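4.2 Small parts and the wrist view

We come now to the part of the review that gave us the most to talk about, and we hope the reader will forgive us if we linger over it a little. The Okura two-arm bench kit is sold with the promise that it can deal with "ordinary small things" from the day it is set up, and that phrase was one of the main reasons we asked for it to be included in this study. Large, soft or boxy objects had already been covered with the kit in Section 4.1, and it did nicely with them. Thin metal is another matter. A split ring is slippery, it shines, it turns when you touch it, and it is very fond of hanging on to its neighbors.

For this reason we built a set of trials from jeweler's and hardware items and ran them under the Fasano protocol, which asks the operator to bring both arms to a part before either one is allowed to carry it away. We logged 717 attempts with the Okura kit, using the fingers as supplied and making no changes to the pads. The operators guided both arms and worked mostly from the wrist views, as a buyer of the kit would be likely to do. Figure 1 gives a good idea of how much of the job those views take in. 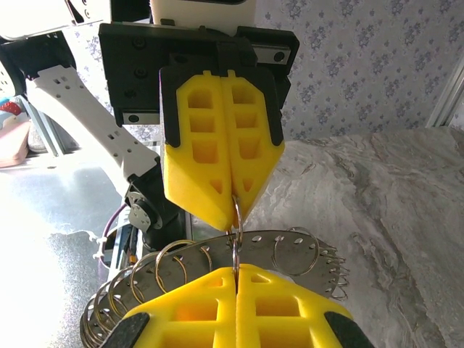 Figure 1. Split-ring trial with the key-ring holder, seen from one wrist. The tips of the opposing gripper are closed on a thin ring at the perforated edge of the holder, with further rings crowded together at either end of the band.

4.3 What the fingers do well, and where they struggle

The first thing our operators remarked on, and it came up again and again in their notes, was how pleasant it is to have fingers that come to a real point. Many of the kits we have looked at over the years have blunt, square tips that hide the very thing you are trying to pick up. With the Okura fingers the tapered shape leaves room to see a ring on either side, and the bright yellow plastic stands out well against gray metal. Two operators who had never used the kit before told us they felt at home with it by the end of their first session, and we were glad to hear it, as the printed guide is rather short.

The open pockets in the fingers deserve a word as well. We had worried that so much empty space would make them bend under load, and at the higher grip settings we did notice some give toward the tips. For parts as light as these we came to think of that as a kindness. A stiffer finger tends to spit a ring out sideways when the two tips are not quite lined up, and we saw this often with the Gaber kit, which we tested on the same bench and with the same operators.

Where the Okura kit asked more of us was in depth. A ring held edge-on to the wrist camera is little more than a bright line, and it can be very hard to judge whether the tips are level with it or a hair in front. Glare from a metal tabletop makes this worse. We lowered the lamp and tried again, and the operators' notes grew more cheerful, though we did not measure the effect and would not want to make too much of it.

Passing a part from arm to arm was the step we had looked forward to most. The grippers must meet tip to tip, nearly in line, and both must have hold of the part for a moment. Any small error in the way the two arms are set up relative to each other shows itself at once. The Dundton service team, who sell the kit with a yearly checkup, suggest repeating the arm-to-arm alignment every 300 cycles, and after some early grumbling about the time it took we adopted their advice for all remaining runs. Figure 2 shows the two pairs of fingers sharing a thin metal part.
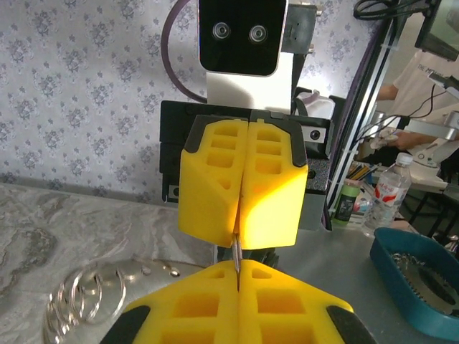

Figure 2. Both grippers closed on one slim silver part, tip to tip. The perforated holder and its rings lie on the marble-patterned surface at lower left.

4.4 Living with the kit

A review that speaks only of grasps would leave out much of what a small shop or teaching lab wants to know, so we add some remarks on daily use. Over the whole study, with the trials of Section 4.1 included, the kit went through 2046 cycles. We changed the finger pads once, in July, and the job took a few minutes with an ordinary screwdriver.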